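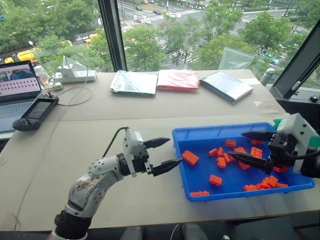 Table 2, brick tray and back edge, at time of check

FLASTOVBRIDGE ACTIVITY ROOM
Tabletop and small parts checklist
Checked by: Aileen Baluyot
Date: 12th January
Sheet no. 725

1. Table surface clear of spills
OK. Light beige top wiped down with the usual spray.

2. Table steady, no rocking
OK. Feet were adjusted in July and have held.

3. Tray sound, rim intact
OK. Blue plastic tray, raised rim. Ran a hand along the full edge, no cracks or sharp spots. Keep it on the right side of the table.

4. Bricks all one color, no strays from other sets
OK. Orange only.

5. Bricks inside the tray, none on table or floor
OK. Sixteen in the tray, mixed sizes. Some are on their sides, no action needed.

6. Bricks checked for splits and chewed corners
Two set aside last time and not returned to use. Replacements to be ordered from Thaler, limit $50.

7. Packages kept off the working area
Comment. Three flat packages along the far edge. Move to the Uder cabinet, shelf 74, before the next group.

8. Loose plastic bags removed
FAIL. Clear plastic bag left standing behind the right-hand package, near the window. Bin it or put it in the drawer. Same item failed on the previous sheet.

9. Window latch closed
OK.

Recheck items 7 and 8 only. Sheet goes in the Skiditier binder.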